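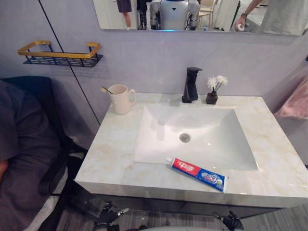

*Poste lavabo vu par la caméra de tête, les deux pinces au repos sous le plan de travail.*

13 février 2024

Suite des essais de pinces sur le poste salle de bains. Les deux candidates sont la Vastora, articulée, et la Drandura, à mâchoires parallèles, déjà utilisée en novembre sur le poste cuisine. Même contrôleur (Cocco), même caméra, mêmes trajectoires d'approche. Seul l'effecteur change.

## Objets

Le tube de dentifrice sert de référence : souple, posé en biais près du bord de la vasque. La tasse à anse, au fond à gauche, vient ensuite, avec l'ustensile doré qui en dépasse. Le petit pot carré à fleurs artificielles reste en place comme obstacle pour le bras droit. On n'essaie pas de le saisir.

## Tube

La Drandura prend le tube correctement quand son axe est perpendiculaire aux mâchoires. Au-delà de 20 degrés d'écart, il pivote à la fermeture et la pose finale n'est plus exploitable. La Vastora tolère mieux le biais : les doigts se referment l'un après l'autre et le tube se recale contre la paume. En contrepartie, la fermeture est plus lente et l'effort moins facile à régler. J'ai fini par plafonner le courant à 75 % de la valeur par défaut, réglage en dessous duquel le tube glisse au levage.

## Tasse

Prise par l'anse avec la Vastora, prise par le bord avec la Drandura. La seconde méthode est plus simple à programmer, mais une mâchoire entre dans la tasse et touche l'ustensile presque à chaque fois. Il faudrait une approche par la droite, que le robinet rend pénible – son corps est haut et le poignet passe très près.

## Caméra

La vasque blanche brillante pose plus de problèmes que prévu. Les reflets de l'éclairage créent des trous dans la carte de profondeur, surtout sur les pentes vers la bonde. Le miroir ajoute un faux volume derrière le mur, robot compris. J'ai masqué toute la zone au-dessus du bord arrière du plan, en dur dans la configuration. Ce n'est pas élégant, et il faut refaire le masque dès que la base bouge.

## Contrôleur

Le Cocco a enregistré 1 026 cycles sur l'ensemble de la campagne, les deux pinces confondues. Deux arrêts intempestifs, tous deux sur le bras gauche, avec le même code de dépassement de couple au poignet. Le journal ne donne pas la position articulaire au moment du défaut – je l'ajoute à la télémétrie avant de relancer.

Pour ce poste je garde la Vastora. La Drandura repart sur le banc Fornuno, où les pièces sont rigides et toujours présentées dans le même sens. Reste à reprendre la calibration main-œil du bras droit, qui dérive de quelques millimètres en fin de série.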